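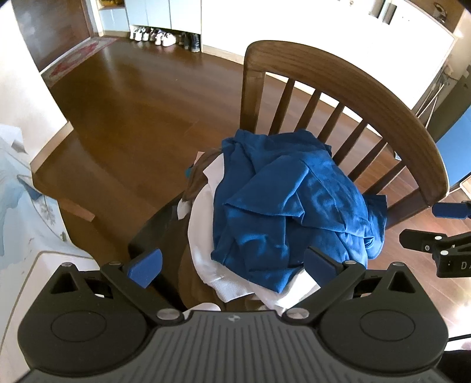 Section 3: Setting up your Hotilia heated airer

Before you start

Find somewhere to put it. The Hotilia is larger open than the box would lead you to believe, and people who unfold it in a hallway tend to spend the evening on one side or the other of it. Allow an arm's length from the wall at the back, and keep it well away from curtains, gas fires and anything you would be sorry to see damp.

You will need a flat floor, a wall socket and a little patience. The small bag of parts taped inside the lid contains four feet, two shelf clips and a spare clip. Keep the spare. You will want it by August.

CAUTION: Plug the airer straight into the wall. Do not use an extension lead, a multi-way block, or the clever arrangement behind the telly.

Opening the frame

1. Stand the airer upright with the mains lead facing you. If the lead is facing the wall, turn the airer round. Turning yourself round will not help.

2. Push a foot on to each leg until it clicks. The feet are all the same, whatever the diagram on the box says.

3. Hold the top rail and pull the legs apart. They will be stiff the first time and slightly too willing ever after.

4. Lift both wings until they lie level, then swing the struts underneath into their notches. Keep your fingers out of the hinge.

5. Press down gently on each wing. If it drops, the strut is not home. Go back to step 4 and resist the urge to wedge it with a book.

NOTE: The wings carry 3 kg each when the struts are properly seated. A wet bath towel uses up a surprising share of that. A wet dressing gown should go on the centre rails or, better, on somebody else's airer.

First warm-up

6. Run the airer empty for one hour before hanging anything on it. There may be a faint smell, something like a new car that has been left near a toaster. It fades. Open a window if it bothers you.

7. Check the rails by hand after ten minutes. They should be warm along most of their length. The last bit at each end stays cool by design, and we get a great many letters about it.

Loading

8. Spin the washing as fast as the labels allow. The airer is rated at 200 watts and was never meant to boil off a puddle.

9. Shake each item out and hang it in a single layer. Two layers take more than twice as long, and the inner one comes off smelling of pond.

10. Hang long sleeves across two rails, with the cuffs well clear of the floor. Turn thick seams outwards.

11. Turn everything over halfway through. You will forget. Set an alarm, and then forget that too.

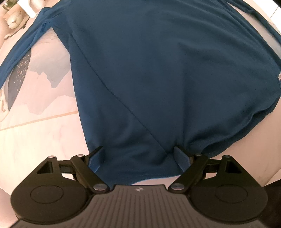
Marisol wrote in to say that step 11 is quite wrong for jumpers, which she lays flat across one wing on an old pillowcase and leaves strictly alone until morning, since turning them while heavy drags the shoulders out. We have tried it, and for knitwear she is right. Please ignore step 11 for jumpers and carry on forgetting it for everything else.

Using the cover

The Mabaso cover is sold separately (part 3375) and fits over the whole frame with the wings up. It keeps the heat in and shortens drying by a good deal. It also makes the airer look like a small tent with nobody camping in it.

12. Load the airer first, then drape the cover. Doing it the other way about has been attempted.

13. Leave the vent flap at the top open. Damp air has to go somewhere, and if it can't leave by the vent it will settle back into your socks.

CAUTION: Use only the Mabaso cover. Bed sheets, blankets and duvets must never be put over a heated airer, however cold the room.

Putting it away

14. Switch off at the wall, unplug, and wait until the rails are fully cool.

15. Release the struts, fold the wings down, and close the legs. Wind the lead loosely round the hook. Wound tightly, it will split near the plug in the end, and the guarantee says nothing kind about that.

Spare feet and clips can be ordered from our Wuvalgate counter or by post from Faltham. Please quote the number on the silver label under the top rail, which is easiest to read before you have put the washing on.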